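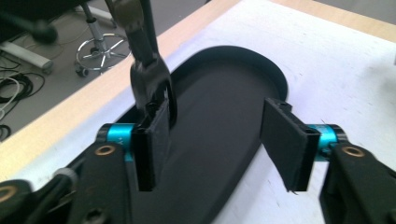

Friday, and I have been let loose on the small leather goods bench again. Job one was sorting the shelf of things people swear they'll come back for. Insoles breed on that shelf. There's a black one lying flat on the white worktop with no partner, and I've gone through the whole insole drawer twice looking for the other foot. Somewhere in town a person is walking about very slightly tilted.

2/ Jasper Wuyts maintains that a single insole is "half a job done". Jasper Wuyts also maintains that tea counts as lunch.

3/ The worktop got a proper scrub first. Cesus spray, old toothbrush, a lot of muttering. It has a pale, mottled look that I spent ten minutes trying to remove before accepting that mottled is how it comes.

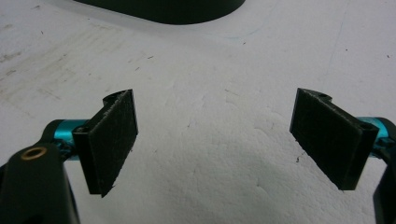
4/ Anyway, the muttering did shift the glue by the window, which has been there longer than I have. I was quite fond of it. It looked like Belgium.

5/ Ticket 205 says "brown thing, strap". Ticket 351 says "as discussed". With whom, Ernik? With WHOM?

6/ On to the pouches. We had 6 waiting for a once-over before the Plerow swap morning, and I'd promised they'd be looked at by four. I make no claims about which four.
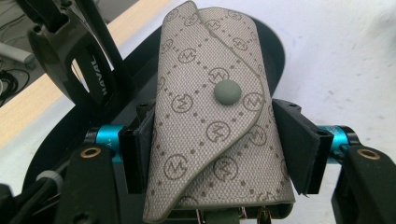

**Duangkaew Mending Club · bags & small goods**

7/ Favourite of the lot is the light grey key pouch with brown circles joined up by dotted lines. Might be an M in each circle. I've decided it stands for Mending and won't be taking questions.

8/ The flap wraps right across the front in a big lazy S, piped edge and all. Piping round a curve is how I learned most of my swear words. Whoever sewed this one has my respect and some of my envy.

9/ Sage-ish snap on the flap, too. If you're replacing one like that, do try it on a scrap first. I have a bag of 100 snaps at home, bought in a fit of confidence, and not one matches anything I own.

10/ Swap morning starts at ten. Bring keys. Bring the other insole, if you're reading this.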